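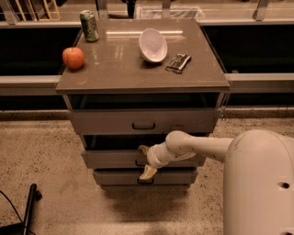
Issue 8, page 3

The Cabinet

Thaddäus Fuchs had been told the key was in the gray cabinet. The letter from the building office in Jonau said so, on its second page, under the part about the deposit. Key to unit 948, gray cabinet, lower drawer. It was dated 23rd April, and his sister Maihi had already been gone from the unit for a while by then.

He took his coat off and stood in front of it. Her things were still on top. A can, an apple, a white bowl lying on its side. Maihi never put a bowl down properly. When they were children in Kilano she used to eat her soup on the back step and leave the bowl wherever she had finished, and their mother would find it in the grass the next morning with a snail in it.

He thought about turning the bowl upright and left it alone.

He had not spoken to her since July. They had argued over the boat, the Eka, which neither of them could sail. Their father had left it to both of them without saying who should pay for the mooring. Thaddäus had paid for three years. Maihi said she had never asked him to. That was true, and it had made him angrier than anything else she said.

The apple was mostly red, with some yellow in it. She would have eaten around the yellow parts first. He bent down to the drawers.

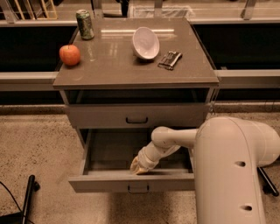 There was no key. He felt along the bottom of the lower drawer and into the corners, then pushed it in and pulled it out again, as if that would help. He read the letter once more. Lower drawer. He ran his hand along the underside of the top and found nothing there either.

He sat down on the floor. It was a while before he called her.

"It's in the lower drawer," Maihi said, before he had finished asking.

"It's not."

"Then I have it." He heard her put the phone down and walk off and come back. "I have it. It's in my coat."

"You wrote to them that it was here."

"I meant to leave it." She waited. "Did you pay the mooring?"

"In March."

"I'll send you half."

He said she didn't have to, and she said she knew that. She could bring the key over that evening if he would still be there. He told her he would.

"Is my apple there?" she asked.

"Yes."

"You can have it," she said.

He got up and closed the drawer.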